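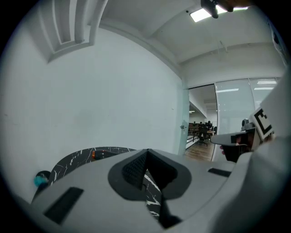 Figure 2. Hand-held gripper with a dark V-shaped pad; black surface with white veining behind.

4.2 Delay between discovery and report

The 439 firms in the Trusdale sample were asked when they first knew that an invoice had been altered or forged, and when they first told anyone outside the firm. We treat the gap between these answers as the reporting delay. A firm that told its bank and the police on the same day has one delay; a firm that told the bank first and the police later has two, and both are kept.

Most earlier work on invoice fraud takes the police report as the starting point. That choice leaves out firms that never make one, and it also hides the period in which the money might still be stopped. In our interviews the owners rarely spoke of "reporting" in the first instance. They spoke of ringing the supplier, looking through old emails and asking whoever had made the payment what they had been told. Several did not think of the event as a crime until the supplier said that its own mailbox had been broken into.

Firms that kept their payment records in Flurkodus, the shared ledger used by many traders in the town, could usually give the day of discovery without trouble. Firms on paper, or on Trudix, tended to give a week. Where only a week was given we used its first day, and this makes the delay for those firms look longer than it may have been. Pagano and Melis discuss the same problem in their pilot and settle on the middle of the week. We did not follow them, as the middle day would have placed a few reports before the discovery.

Interviews were held with 8 owners whose firms had lost money and had waited before contacting anyone. The reasons they gave overlap a good deal. Embarrassment came up often, mostly in front of staff and customers. One owner, who runs a joinery business, put it this way: "I had signed it off myself. I wanted to know exactly what I'd done before I told anybody else." Another had assumed that the bank would see the payment as authorised and that there was nothing to be gained by calling. A third had called, been passed between two departments, and given up until the following month. 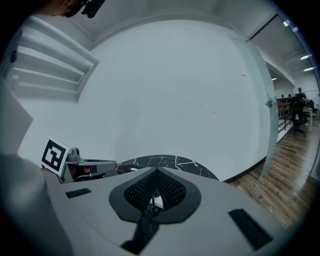

Who first notices the fraud also seems to matter. When it was the supplier, chasing an unpaid bill, the firm already had an outside party pressing for an answer, and a report tended to follow. When it was a member of staff, the matter could stay inside the firm for longer. Stan, the bookkeeping service that some of the smaller firms share, sits between these cases. Its clerks see the accounts of many clients and have no duty to tell anyone other than the client. In one interview the clerk had raised the altered bank details in June and the owner had read the message as a routine query.

We had expected firms with a written payment procedure to report sooner. The interviews give little support for this. Procedures covered the approval of payments, the number of signatures and the limits for each person, and stopped there. None of those we were shown said whom to call if a payment had gone to the wrong account. Two owners had a card from their insurer with a number for data loss and were unsure whether it covered a forged invoice.

Losses under 100 pounds were left out of the main comparison. They were reported very unevenly and in many cases the owner could not say whether the payment had been a fraud or a plain mistake. They are kept in the coding file, last revised 2026-01-30, and can be added back by changing the threshold.

4.3 Contact with the bank

The bank was the first outside contact named in most interviews, apart from the supplier. Owners described this contact as a request for the money to be returned, and few knew whether the bank had passed anything on.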